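Client Service Associate, Retirement Savings
Zument Investment Advisers, Deststead office

We look after retirement money for 2,509 households, most of them teachers, nurses, shop owners and others who never set out to become experts on the stock market and would really like someone patient to call when a statement makes no sense. We are looking for a full-time associate to be that person, and if you have ever talked a worried relative through a 401(k) rollover at the kitchen table, you already have a good idea of the job!

You would join a team of 12 and spend most of your day on the phone or answering letters and email. Clients ask about fund fees, required withdrawals, beneficiary forms and (every January, without fail) tax paperwork. You will also help prepare the yearly review packets and keep our records in Indov, the account system we moved to last year. We don't expect you to know it already. Training takes the better part of two months and we try hard not to rush anyone through it.

There is no selling in this position and no commission. Pay is hourly, with a yearly bonus of up to $3,000 that depends on how the whole office does.

What we'd like to see

At least 2 years of work with the public, in finance or anywhere else. A bank branch, a library desk or a busy pharmacy counter would all be fine. Clear, friendly writing. Comfort with percentages and spreadsheets. A securities license is welcome, and if you don't have one we will pay for the course and the exam once you have settled in.

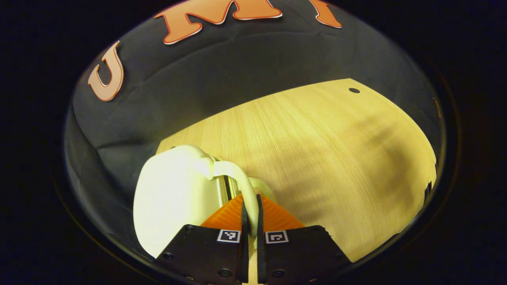 How to apply

Send a resume and a short letter, a page at most, to the hiring desk at our Deststead office. Tell us about a time you explained something complicated to someone who was anxious about it. We read every letter and we do write back.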